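Kapitel 7
Leder für Gewandung und Ausrüstung: Vom Zuschnitt zum tragbaren Stück

Wer die vorangegangenen Kapitel durchgearbeitet hat, kennt inzwischen die wichtigsten Stoffe, kann eine Kappnaht von einer französischen Naht unterscheiden und hat vermutlich schon die eine oder andere Tunika über dem Stuhl hängen. Nun wenden wir uns einem Material zu, vor dem viele Anfängerinnen und Anfänger einen gewissen Respekt haben, und das ist auch gar nicht verkehrt, denn Leder verzeiht weniger als Leinen. Ein falsch gesetzter Stich hinterlässt ein Loch, und dieses Loch bleibt. Trotzdem möchte ich Ihnen gleich zu Beginn Mut machen: Einen ordentlichen Gürtel oder eine einfache Gürteltasche bringt man mit etwas Geduld schon beim ersten Versuch zustande, und das Gefühl, ihn zum ersten Mal umzulegen, ist jede schmerzende Fingerkuppe wert!

Ich selbst bin über das Theater zum Leder gekommen. In der Werkstatt in Pladby, wo ich meine ersten Jahre verbracht habe, leitete damals Zdeňka Tichý die Kostümabteilung, und sie hatte die Angewohnheit, allen Neuen zuerst ein Stück Abfallleder in die Hand zu drücken. Man sollte es biegen, ziehen, zwischen den Fingern rollen und dann sagen, wo am Tier es gesessen hatte. Ich lag anfangs fast immer daneben. Mit der Zeit merkt man aber, dass das Rückenleder, der sogenannte Croupon, fest und gleichmäßig ist, während der Bauch sich dehnt und gern Falten wirft, und dass der Hals zwar kräftig ist, dafür aber oft deutliche Mastfalten zeigt. Für einen Gürtel nimmt man also den Croupon, für einen weichen Beutel darf es ruhig ein Stück aus einer anderen Partie sein.

In diesem Kapitel lernen Sie
- die Gerbarten und ihre Eignung für Kostümteile kennen,
- eine Schnittschablone auf das Leder zu übertragen,
- Kanten zu brechen und zu polieren,
- den Sattlerstich mit zwei Nadeln auszuführen.

7.1 Welches Leder wofür?

Für die meisten Arbeiten in diesem Buch verwenden wir pflanzlich gegerbtes Rindleder. Es lässt sich feucht formen, punzieren und färben, und es altert auf eine Weise, die einem Kostüm guttut. Chromgegerbtes Leder ist weicher und nimmt Regen weniger übel, doch für Prägungen taugt es kaum, denn die Muster stehen nach kurzer Zeit nicht mehr. Für Futter und kleine Beutel eignet sich Ziegenleder ganz wunderbar (es ist leicht, zäh und hat eine hübsche Narbung), und wer gern mit Schnürungen arbeitet, sollte sich außerdem ein Stück Fettleder zulegen, aus dem man Riemen schneiden kann.
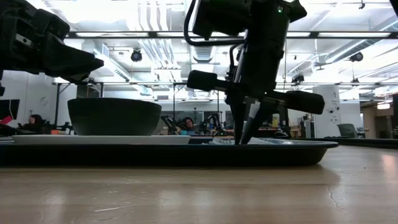 Bei der Stärke greifen viele zu hoch. Ein Gürtel von 4 Millimetern ist stabil und sieht gut aus, eine Tasche aus demselben Material wird dagegen ein unhandlicher Kasten, der beim Sitzen in die Hüfte drückt. Maya Bitar, von der die Schnittmuster am Ende dieses Kapitels stammen, rät deshalb, jede Form zuerst aus dickem Filz zu heften und einen Abend lang zu tragen. Das klingt umständlich, und ich gebe zu, dass ich den Schritt früher gern übersprungen habe. Inzwischen liegt bei mir eine ganze Schublade voller Filzmodelle, und keines davon möchte ich missen.

Beachten Sie beim Einkauf bitte auch, dass Leder als ganze Haut, als Hälfte oder in Zuschnitten angeboten wird. Für den Anfang genügen Zuschnitte vollkommen. Fahren Sie mit der Hand über die Narbenseite und schauen Sie sich die Fleischseite bei Tageslicht an, dort erkennt man dünne Stellen und Schnitte am besten. Kleine Narben und Insektenstiche sind kein Mangel, an einem Kostüm, das nach Landstraße und Lagerfeuer aussehen soll, dürfen sie ruhig sichtbar bleiben.

7.2 Das erste Werkzeug

Sie brauchen zunächst ein scharfes Messer, ein Stahllineal, eine Ahle, zwei stumpfe Sattlernadeln und gewachsten Leinenzwirn. Dazu kommen ein Kantenhobel und ein glattes Stück Hartholz zum Polieren. Alles Weitere, also Punziereisen, Lochzange und Nietwerkzeug, kann warten, bis Sie wissen, ob Ihnen die Arbeit überhaupt liegt. Für die Stichabstände rechnen wir in den folgenden Übungen durchgehend mit 5 Millimetern, was auf kräftigem Leder ein ruhiges, gleichmäßiges Bild ergibt.

Übung zum Einstieg: Schneiden Sie zwei gleich große Lederstreifen zu, legen Sie sie mit den Fleischseiten aufeinander und zeichnen Sie parallel zur Kante eine Nahtlinie an. Stechen Sie die Löcher mit der Ahle vor, aber nähen Sie noch nicht. Den Faden nehmen wir erst im nächsten Abschnitt zur Hand.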